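Can a machine unpack my groceries yet?
Final report, Intro to Automation, fall term

I picked this topic because I hate unpacking boxes. My roommate Vibeke Brynjólfsdóttir and I get a delivery almost every week, and the boxes sit in our hallway until one of us trips. So when we had to choose a household or shop-floor chore and figure out how close machines are to doing it, I didn't think very long!

My plan was simple. I listed the small jobs hiding inside "unpack the box" and then did the whole chore myself, slowly, with kitchen tongs in each hand (no fingers allowed). I gave myself 60 tries over two weeks in September. A try counted as good if the item ended up on the table undamaged and I hadn't dropped it on the way.

Tongs are humbling. Hard cartons were fine from the first evening. Bags of rice were okay if I grabbed a corner. Flat, slippery refill packs were awful - I chased one across the table for 90 seconds before Vibeke told me to go to bed. 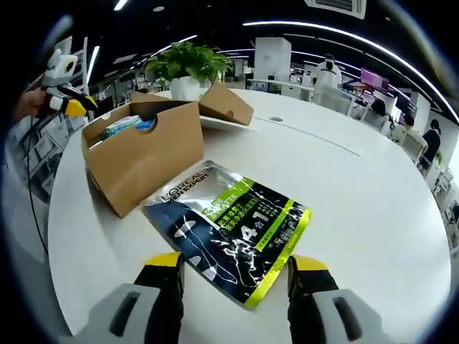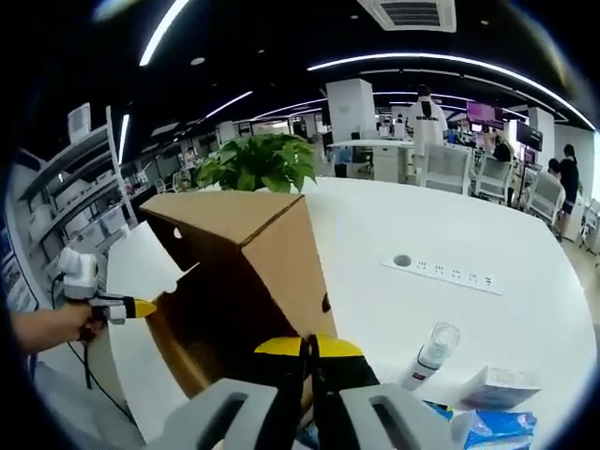 My main finding is that picking things up is only half of the chore, and the half I had ignored is the box. I had been thinking of it as a place where stuff waits, but it's a floppy thing with flaps that you have to hold, tip and turn, and then it's in your way. The brown one with its flap folded open has gripper pads pressed against its lower corner in the second picture, and with my tongs that was exactly the kind of spot where I kept slipping. The glossy L'Oreal pouch lying flat in the first one is my refill pack problem all over again: there's no handle and no obvious edge to pinch. A person slides it to the table edge or gets a fingernail under it without thinking. I had to invent 3 different tricks with the tongs, and only dragging by the corner worked more than once.

Grethe Ragnarsson, my lab instructor, asked why I didn't just use suction. Fair question. I think suction would be great on smooth cartons, but I'd worry about crinkly plastic (I haven't tested it, so please read that as a guess).

So, can a machine do it? My answer is "parts of it." If every item were a stiff carton in an open box, I'd say yes and happily hand over the job. For a mixed delivery I'd still want a person nearby. Next term I want to repeat the test with just one pair of tongs and see how much the second hand was really helping me.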